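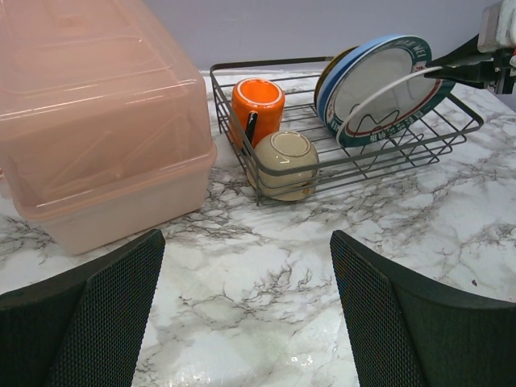
4.2 Unloading the dish rack with the Prirnum kit

The Prirnum is sold by Stendberg as a two-arm starter kit for homes and small laboratories, and of the household jobs listed in its manual we chose the dish rack as our main trial, partly out of curiosity and partly out of habit, as every one of us has unloaded a rack that very morning, or at least ought to have. Figure 3 gives the view from the camera mounted at one wrist during this work. The rack stands on a marble-patterned counter with its plates leaning in the prongs on the right, and the second arm reaches in from the upper right toward the frontmost plate. The cups are a harder matter. The orange mug stands upright with its rim open and its handle to one side, so that the fingers have a wall and a handle to choose between, while the beige cup is upside down and offers little more than a smooth glazed body and a foot ring. A person takes both without a thought. For the kit these are two quite different requests, and we came to plan our sessions with that difference in mind.

Figure 3. Wrist camera view of the dish rack task, with the fingers of one gripper in the foreground and the other arm at the upper right.

The kit arrived in two cartons and was put together by Kaede Hattori and Aoi Onishi in a single afternoon, with a long pause for tea while the control software updated itself. The printed guide is a friendly one, and we would like to say so plainly, having spent many unhappy evenings with guides that were not. The drawings are large, the screws come in labeled bags, and the order of the steps makes sense. Our one complaint about assembly concerns the cable clips, which are supplied in a single size and hold the thinner cable rather loosely. Kaede replaced two of them with ordinary hook-and-loop ties, and we kept these on through the whole trial.

We ran 200 attempts in all, each consisting of one request to lift a single item out of the rack and set it on the counter. Of these, 77 were made with plates, 65 with upright cups and mugs, and the remainder with cups placed upside down. An attempt was called a success if the item came to rest on the counter, standing or lying as requested, without a person touching either the item or the arm. We did not reward speed. Yoshinori Kawaguchi, who has looked after our bench work for many years and has a soft heart for slow machines, argued early on that a household user would forgive a robot for taking its time long before forgiving it for a broken cup, and we have followed his advice here.

Plates went best. The prongs hold a plate on edge, and the kit's stock planner is at its most comfortable when it can bring one finger to each face and draw the plate straight up. Most of our trouble came when the gap behind the front plate was narrow. The planner would hesitate, back off a short way, and try again from nearly the same direction – a habit that Aoi compared to a polite guest at a crowded door. Widening the search angle in the settings helped a good deal, and we would suggest that Stendberg ship the kit with the wider value from the start.

Upright mugs came next, and here the padded fingers deserve a kind word. The pads carry a fine diamond mesh, and in our hands they held glazed ceramic firmly enough at the lower of the two force settings. We tried the higher setting as well, and saw no benefit that would persuade us to use it on anything we were fond of. Handles were less dependable. When the handle was turned toward the approaching arm, the planner often treated it as part of the body of the mug and closed a little too far to one side, leaving the mug hanging at a tilt. Such lifts frequently still counted as successes under our rule, though we admit that a mug with water left in it would have told another story.

The inverted cups kept us longest in the laboratory. A rounded body leaning on wires gives the fingers a small area to work with, and the cup may turn as soon as it is touched. Tsutomu Uchida wrote a short routine that nudges the cup once before gripping it, in the hope of settling it against the wires, and this made the later sessions noticeably calmer. The routine uses only functions offered in the kit's public interface. We regard this as a real point in its favor, for we have worked with the Adness and Matsuda kits in earlier studies, and with both of them a change of this sort meant writing to the maker and waiting.

A few words on service may be useful to readers who are thinking of buying. Our support agreement began on January 22, 2021, and we wrote to the help desk several times during the trial, mostly with small questions and once with a large one, when an elbow joint began to complain during slow moves. The replies were courteous and were clearly written by someone who had read our message to the end. A replacement joint was sent, and Kenta Tsuchiya fitted it with the tools already in the box. Stendberg quotes a service interval of 1,000 hours for the joints, and our use was too short for us to say whether that figure is a fair one. We plan to leave the kit running on lighter duties until November and to examine the joints again then, along with the finger pads, whose wear we have so far judged only by eye and by touch.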